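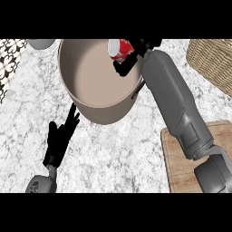

A tall pot on white marble, ready for soup

Home | Recipes | Garden | About | Say hello

Soup Stock, and Why I Can't Stop Making It
Posted in May by Roald Kristiansen

I have become a person who saves onion ends. There's a bag in my freezer door with carrot tops, leek greens, mushroom stems and the tough outer ribs of celery, and every time I add to it I feel a little rich. When the bag won't zip anymore, it's stock day!

Stock day is usually Sunday. I start before breakfast, when the kitchen is still dim and the radio is doing that slow organ program I've grown fond of. Everything goes into the pot frozen, with cold water to cover, a bay leaf, 20 peppercorns (yes, I have a number, my grandmother had the same one) and a strip of dried kelp if I've got it. Then the lowest flame the stove can manage — just a bubble now and then — and I leave it alone.

For years I boiled mine hard and wondered why it came out cloudy and a bit bitter. My neighbor Mieczysław Piątek finally set me straight over the fence. He cooks his chicken stock for most of a day and skims it like he's panning for gold. Vegetable stock wants much less time, he told me, and he's right. Mine gets an hour, maybe a bit over, and it tastes brighter than anything I made back when I let it go all afternoon.

Onion skins are wonderful, by the way. They turn the whole thing a deep amber and I'd use them for the color alone. Go easy on anything from the cabbage family, though. I once put in a whole bag of broccoli stalks and the house smelled like a school cafeteria until Tuesday's trash pickup felt like a holiday. Beets are great if you want pink risotto. I did want pink risotto, exactly once.

I don't salt it. I used to, and then I'd cook it down for a sauce and end up with seawater. Now the salt goes in when I know what the stock is turning into, and this week that was barley soup with dill and a big spoonful of sour cream. Two bowls for me, and then a third standing up at the stove.

The rest is in jars in the freezer, with room left at the top for it to swell. The bag in the door is empty again, apart from one leek.

Recent posts
Barley Soup with Too Much Dill
The Ferry Out to Basness
My Viklund Rye Starter, Month Two
What to Do with a Glut of Chard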